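トップ > 暮らしの手帖 > 台所 > 木の道具の手入れ

最終更新日：2025年1月24日

印刷する｜メールで送る

木の道具、冬のあいだにひと手間かけておく話

うちの台所には木のものがやたらと多いんです。まな板、しゃもじ、へら、鍋敷き、コップを掛けるスタンド。買った覚えのないものまで混ざっていて、たぶん母が置いていった分です。で、この時期になると暖房で空気がからからになって、木肌が白っぽくカサついてくるんですよね。毎年気になりつつ放っておいて、まな板の端にぴしっと割れが入ってから慌てる、というのをくり返していました。

去年からは、年が明けたらまとめて手入れをすることに決めました。やってみると半日もかかりません。しかも、つやが戻ってくるのが楽しくて！　つい必要のないものまで磨いてしまいます。

まずは洗い方から。木の道具は、洗う前に一度さっと水でぬらしておくと汚れや色がしみ込みにくくなります。カレーのへらなんかは特にそうです。洗剤は少しだけ、スポンジのやわらかい面で木目に沿ってこすります。つけ置きはしません。私は昔、洗い桶にしゃもじをひと晩沈めて、毛羽立ったブラシみたいにしてしまったことがあります（あれは捨てました）。食洗機も、うちでは木のものは入れないことにしています。

洗ったら布巾で水気を拭いて、立てて乾かします。早く乾かしたくてストーブの前に置きたくなるんですが、ぐっと我慢。反ります。窓際の直射日光も同じで、風の通る日陰がいちばん機嫌よく乾いてくれます。まな板は下になる面を毎回変えておくと、片側だけ黒ずむのを防げます。

それから意外と忘れがちなのが、コップスタンド。口に入るものを直接のせないせいか、うちでは長いこと手入れの対象外でした。でもよく考えたら、洗ったばかりのコップのしずくが毎日のように落ちる場所なんですよね。土台の裏なんて、ひっくり返してみたら輪っかの形に黒ずんでいて、ひえっと声が出ました。

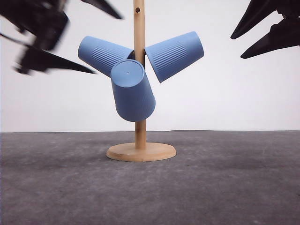

コップを掛けた木のスタンド。土台は丸い板です。

スタンドの手入れは、コップを全部外して、固くしぼった布で上から下へ拭くだけ。支柱と土台のつなぎ目は水がたまりやすいので、綿棒か、使い古しの歯ブラシでかき出します。裏面も忘れずに。拭いたあとは横に倒して、裏まで空気が当たるようにして乾かしてください。コップを掛けるときも、しずくをふきんで軽く受けてからにすると、黒ずみ方がずいぶん違います。

ざらつきが気になったら、紙やすりの出番です。うちは240番で大まかにならして、400番で仕上げています。力を入れずに、木目と同じ方向へ。ぐるぐる円を描くと細かい傷が目立つので、ここだけは面倒でもまっすぐ動かします。粉は乾いた布でよく払っておかないと、あとで油を塗ったときにダマになります。私は新聞紙を広げてベランダでやります。冬だと寒いですけどね……。

仕上げの油は、食品に触れても大丈夫な乾性油を選びます。私はくるみ油か、えごま油。サラダ油やオリーブオイルは乾きにくくてベタつくので、最近は使わなくなりました。古いTシャツを小さく切ったものに少しだけ含ませて、薄く、薄くのばします。たっぷり塗りたくなるけれど、多いとかえって乾かなくて、ほこりを呼んでしまいます。15分ほど置いたら余分を拭き取って、あとは2日、触らずに待つだけ。

ひとつだけ、これは本当に気をつけてほしいこと。乾性油を拭いた布は、丸めてごみ箱に入れると自然に熱を持って、火が出ることがあります。使い終わったらすぐ水にしっかり浸して、住んでいるところのルールに従って捨ててください。うちはバケツに水を張ってから作業を始めるようにしています。

黒い点々が出てしまったまな板は、表面だけなら削れば消えることもあります。奥まで入っていたら、食材用は引退。うちの先代は鉢植えの台になりました。しゃもじの柄がぐらついたり、へらの先が欠けたりしたものも、残しておくとつい使ってしまうので、このときに思いきって手放しています。

次の手入れは8月の予定です。梅雨を越えたあとの木は、乾燥とはまた別のくたびれ方をするんですよ。そのころの黒ずみ対策は、また別のページに書きますね。

印刷する｜メールで送る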